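Module 3: Domestic Appliances and Electrical Safety
Handout 4: Heating appliances in the home kitchen
Tutor: Maritza Mamani
Plavcombe evening programme

Scope

This handout covers appliances that turn electrical energy into heat by means of a resistive element. Microwave ovens and induction hobs are covered in Handout 5. Read it together with your notes on Ohm's law from Handout 2, as the formulas are used without being derived again.

1. Resistive heating

A current passing through a resistance gives off heat. The power is

P = V × I

or, where the resistance is known,

P = V² / R

The energy used over a period is the power multiplied by the time. In joules, use watts and seconds. In kilowatt-hours, use kilowatts and hours. Marks are lost every year through mixing the two.

The heating element in most ovens is a coil of nickel-chromium wire inside a metal sheath. The space between coil and sheath is packed with magnesium oxide powder, a good electrical insulator which still conducts heat fairly well. The sheath is connected to earth. If the insulation fails, current flows from the coil to the sheath and then to earth, and the protective device should disconnect the supply.

Magnesium oxide takes up moisture from the air. An oven left unused for a long time can trip a residual current device when first switched on for this reason. A low insulation reading on a cold element does not prove that the element is faulty. The test should be repeated after the element has been dried out by a competent person.

2. How heat reaches the food

Conduction is the movement of heat through a material, or between materials in contact. A tray on a hot shelf heats the base of the food in this way.

Convection is the movement of heat by a moving fluid. In an oven without a fan, hot air rises and the top shelf is normally hotter than the bottom one. A fan evens out the temperature and also thins the layer of still air at the surface of the food, so that heat passes into it more quickly.

Radiation is the transfer of heat by electromagnetic waves, mainly infrared. It needs no contact and no air. A grill works mostly by radiation. Dark, dull surfaces absorb more than bright, polished ones, and a dark tin will brown a loaf sooner than a shiny one.

All three take place together in any real oven. Exam answers should name the main one and then say what the others contribute.

3. Thermostats and cut-outs

Two separate devices are normally fitted, and they must not be confused.

The control thermostat keeps the chamber near the chosen temperature. In older ovens it is a liquid-filled bulb joined by a fine tube to a switch. As the liquid expands it pushes a diaphragm, and the contacts open. In newer ovens a sensor changes resistance with temperature and an electronic board switches the element.

The thermal cut-out is a safety device. It operates only if the temperature goes well above the normal range. Some types reset by themselves on cooling, some have a button, and some can be used only once. A cut-out that has operated should be treated as a sign of another fault, such as a failed fan or welded thermostat contacts. Replacing the cut-out alone is not a repair.

A simple thermostat does not hold one fixed temperature. The element is either on or off, and the chamber temperature rises and falls about the set point. The gap between the switching-off and switching-on temperatures is called the differential. A small differential gives steadier heat but more switching and more wear on the contacts.

4. Worked example

An oven element is rated at 3,070 W on a 230 V supply. Find the current, the resistance when hot, and the energy used in 2 hours if the element is on the whole time.

Current: I = P / V = 3070 / 230 = 13.3 A

Resistance: R = V / I = 230² / 3070 = 17.2 ohms

Energy: E = 3.07 kW × 2 h = 6.14 kWh

The current is above 13 A. The appliance must not be connected through a standard fused plug and needs its own circuit, with the cable chosen for the load and the way it is installed.

In practice the element is not on the whole time. Once the chamber reaches 200 °C the thermostat switches it on and off. The fraction of time it is on is called the duty cycle. With a duty cycle of 0.4 over the same period, the energy is 6.14 × 0.4 = 2.46 kWh. The initial warming-up must be worked out separately if the question asks for it.

5. Ventilation and position

Appliances give off heat through the casing as well as the door. The maker's instructions state the clearances for the sides, back and top, and these take priority over any general rule. Vents must be kept clear. Paper, cloths and plastic containers should not be stored on top.

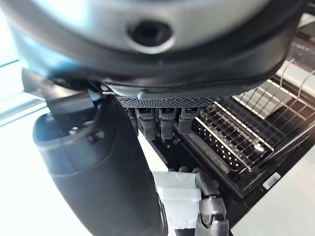
Built-in ovens draw cooling air through a gap in the cabinet. Where the gap is blocked, the controls may overheat before the chamber does, and the symptom is often a display fault or an early shutdown. Check the airflow before replacing any electronic part.

6. Cleaning and inspection

Isolate the appliance at the switch or plug and let it cool fully. Remove loose crumbs first. Grease on an element smokes at working temperature and may catch fire. Do not spray cleaner directly on to elements, sensors or fan openings.

During a visual inspection look for:
damage to the flex or plug
cracks, blisters or bright spots on the element sheath
a door seal that is torn or has gone hard
discoloured terminals, which suggest a loose connection
a door that does not close evenly

Record each item as satisfactory, unsatisfactory or not inspected. "Looks fine" is not an accepted entry.

7. Questions for next session

Bring written answers. Show all working.

Explain why the sheath of an oven element is earthed.

A toaster has a resistance of 46 ohms when hot. Find its power on a 230 V supply.

State the difference between a control thermostat and a thermal cut-out, and give one fault that each would fail to reveal.

Questions on the worked example should go to Yeison Huamán, who is taking the Thursday tutorial. The practical assessment is in May and covers sections 3 and 6 only.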